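The Case for Publishing the Tolerance

28 Aug 2025
By Parvathi Shenoy

Print this article | E-mail this article

Most product drawings that reach the public have been stripped of the one number that would help the public. A replacement shelf pin is sold as 5 mm. A hose fitting is sold as half an inch. Nothing on the packet says how far from 5 mm or half an inch the part is allowed to be, and the buyer finds out at home with the old part in one hand and the new one in the other.

My argument is that any maker who sells a part intended to mate with another part should print the tolerance next to the nominal size. The information exists. It was on the drawing when the part was quoted, and it was used again when the part was inspected. Removing it before sale saves a few characters of ink.

Consider what a nominal dimension says without its tolerance. A shaft marked 8 mm may be made to run slightly under, so that it slides into an 8 mm hole. It may also be made slightly over, so that it has to be pressed in. Both are correct 8 mm shafts. A person who orders the wrong one has read the label properly and still has a part that doesn't fit. The usual outcome is a file, a strip of tape, or a trip to the post office.

I spent part of January replacing the drawer runners in a kitchen in Bunville. The runners came from Griridik and the drawer boxes were old Coutinho units, both sold as suitable for the same opening. Two of the drawers went in without trouble. The others bound at the back. When I wrote to Griridik, the reply gave me the width allowance in one line, and it was a perfectly reasonable allowance. Coutinho's was reasonable too. Added together at their unfavorable ends, they used up all the clearance in the cabinet and a little more. Had both figures been printed in the catalogs, I could have done the addition before buying anything, and planed the boxes while they were still on the bench.

This is called stack-up, and it is taught early in any drafting course. Each part in a row contributes its own error. With a short row the errors can be added directly, worst case on worst case. With a long row that method becomes too strict, and people turn to statistical methods, which assume that the errors are independent and centered. Either way the calculation needs the individual figures as inputs. A household repair is usually a short row. Any adult with a pencil can do it.

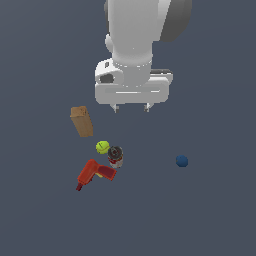 Rendered view of an arm and gripper, seen from above.

Three objections come up regularly, and I will take them in the order I find them persuasive.

The first is that tolerances invite disputes. If a packet says plus or minus 0.2 mm, a customer with a caliper can show that the part is out. I accept this. I would add that a customer with a caliper can already measure the part, and that the dispute at present is longer because neither side has a written figure to refer to. A maker who can't hold the printed figure should print a wider one. Wide tolerances are respectable. Much of the hardware in my house would work equally well with limits twice as loose, and I would like to know which pieces those are.

The second is that measurement depends on conditions. Plastic parts grow and shrink with temperature, and some take up moisture. Wood moves across the grain far more than along it. All of this is true, and it is the reason engineering drawings state a reference temperature. The same short note could go on a packet. For wood, a moisture content would serve.

The third is that ordinary buyers would be confused. I don't believe it. Ordinary buyers manage shoe widths, lens prescriptions and oven settings in two scales. The Amby range of pipe clips has carried an upper and lower limit on its labels for 4 years, in type no larger than the rest, and people who have no use for the figures seem able to ignore them. I use them each time I buy a clip.

There is a cost question behind all this that is seldom discussed openly. Tighter limits cost more to make – more inspection, slower cutting, more scrap – and a buyer comparing two parts of the same nominal size at different prices has no means of telling whether the difference pays for precision or for the box. With the limits printed, the dearer part can justify itself. Makers who do careful work are the ones losing by the present habit, and I am surprised so few of them have objected.

I would start with fasteners, hinges, runners and pipe fittings, and leave decorative goods alone. The format should be the plain one: nominal size, upper limit, lower limit, units. Symbols for fit classes can stay in the trade catalogs, where the people who read them already are.

Contact us | Copyright 2025 Parvathi Shenoy | Back to top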